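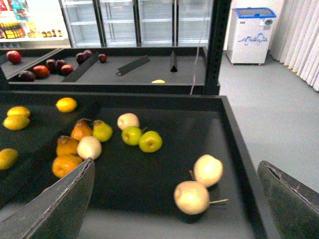
Fig. 3.1 Apples, pears and lemons on a black display tray.

Print | E-mail
Reading time: 3 min

Chapter 3
What Does the Display Sell?

Trade manuals love the color black. Put fruit on a dark tray, they say, and yellow looks riper and green looks crisper. Maybe so. The usual support is a store test by the Meva chain, which reported 92 percent of shoppers "pleased" with its new trays. Pleased compared with what? The old trays were never scored.

Baskets get even bolder claims. The consulting firm Tsakiris surveyed 3000 shoppers and decided that a bigger basket means a bigger bill. People who plan to buy more also pick up bigger baskets, and the survey had no way to tell the two apart. Consider a shopper with two yellow-orange fruits at one side of a pale blue basket and the other half of its floor bare. Does the bare half push her to keep buying? Tsakiris says yes. We would like to see the receipts.

This chapter asks what a produce display can be shown to do, beginning with how fruit is grouped. 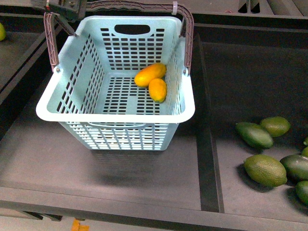 Comments

Kwabena Ofori: I ran produce for years. Black trays hide dirt. That's why we bought them.

Yayra Arthur: Is the Meva test published anywhere? My class couldn't find it.

Kwabena Ofori: Only a leaflet, as far as I know.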